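3.2 Parts recovery from retired desktop computers

The Janderness reuse program received 420 retired office desktops in August. Each tower was opened on its side, and parts were sorted before the bare case went to metal recycling. Processors and memory modules were logged separately from boards, as they hold most of their resale value apart from the machine they came in. 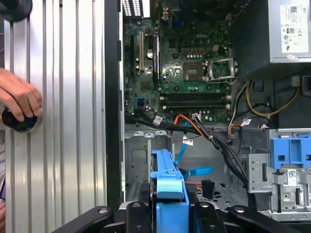
Which parts should be removed first? Memory modules and storage drives come first, then the processor; the power supply is left until the board has been inspected.

Drives required more care than other parts. The Boletti procedure calls for both the data and power cables to be released at the drive end – never pulled by the wires – before the drive leaves its bay. Plastic caddies and latches were kept with the drives, as replacements proved hard to match across models. In a first batch of 100 towers, cable routing accounted for most of the difference in handling time between one case and the next (Figure 2).
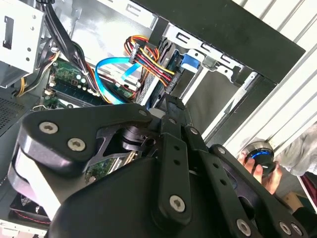 Figure 2. Drive area of an open desktop case, with blue SATA cable and multicolored power wires.

Cases in which cables crossed the drive bay were assigned to a separate bench at the Masson site. Boards with bent socket contacts were set aside for materials recovery and do not enter the resale totals.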